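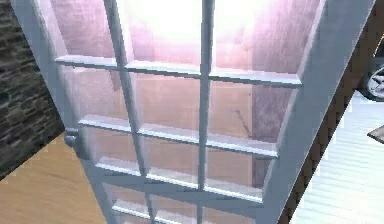 Praying before council votes

blattmann41
Our group prays before every county vote and I love it! Up to 90 of us came in July (so many new faces) and the budget passed that night.
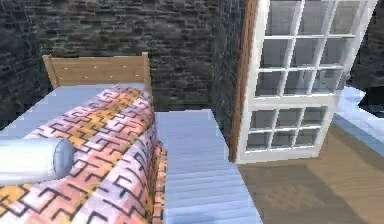 by Annelore_Reuter, 9:38 pm
Glad you had a crowd, but I don't get crediting prayer for a budget. The other side prays too, you know.

blattmann41
Sure, and they're welcome to sit with us!

drorley_bernd
I'm with Annelore. I pray for the council folks, votes I leave alone.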